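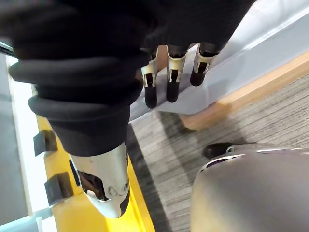
gravelpit wrote:
Yellow. You had the whole catalog open and you went with yellow.

benchwarmer_70 wrote:
It was what Cotley had on the floor, and it was marked down. The gray one was in the warehouse at Stirkstead with a lead time of "May, maybe." I can live with yellow. What I can't live with is the glare off that top shelf, which bounces the overhead lights straight into my eyes.

For those who skipped page 2, the question is how to lay out a two-tier table so that trays live on top, small parts live below, and I don't spend my day crouching. My plan so far:

1. Trays go on the top shelf with gaps between them, so I can get my fingers in.

2. Small stuff goes on the lower shelf. Caps in a row, square blocks beside them.
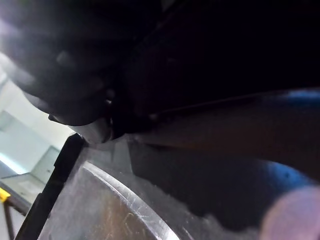

3. Cardboard box on the floor at the end, for whatever I don't want to think about until Friday.

Go ahead and tell me what's wrong with it.

oldhinge wrote:
Step 2 is wrong. Anything round on a shelf at shin height belongs to the floor already, the paperwork just hasn't gone through. Put the caps in a tray. You own trays.

gravelpit wrote:
Step 3 is wrong too. A box for things you don't want to think about is called a garage.

benchwarmer_70 wrote:
The caps are flat on the bottom. They don't roll unless you set them on edge, and I'm an adult.
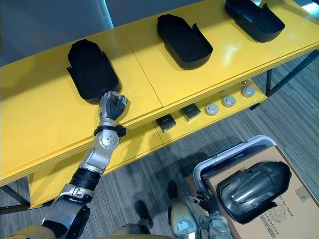
Trays: open end in or out?

Splitting this off because it came up in messages. I've been putting the open end toward me. You slide parts out with one hand and never have to lift over a wall. The downside is that if you bump the table with your hip you also slide parts out with no hands.

oldhinge wrote:
Open end away from you, against a wall. Been doing it that way since I bought my Kanen cart and I've lost nothing except the use of the open end.

sixteen33 wrote:
I disagree with oldhinge, which I believe makes 1633 times. If you turn it around, you have a bad rectangular bin. Toward you is right. Stick a strip of rubber matting under each one so they quit skating on the glossy top. I cut mine from a roll of Lukoševičius drawer liner and it's held up fine. Also, keep them off the seam between the panels. Mine always ended up sitting crooked there and it drove me nuts.

benchwarmer_70 wrote:
The matting is going on the list, and it might kill some of the glare as well. I'm keeping the box for now. I did try moving it under the table, where it used up all the foot room
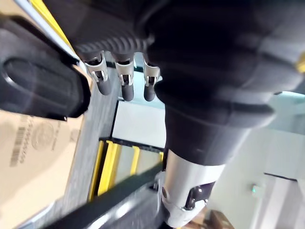

and I kicked it every time I stepped in to reach the far tray. So it's back at the end. The lid flaps get taped down this weekend, and the caps stay on the lower shelf until one of them gets away from me.

oldhinge wrote:
Check under the fridge first. I don't care if there's no fridge.

gravelpit wrote:
Still yellow, though.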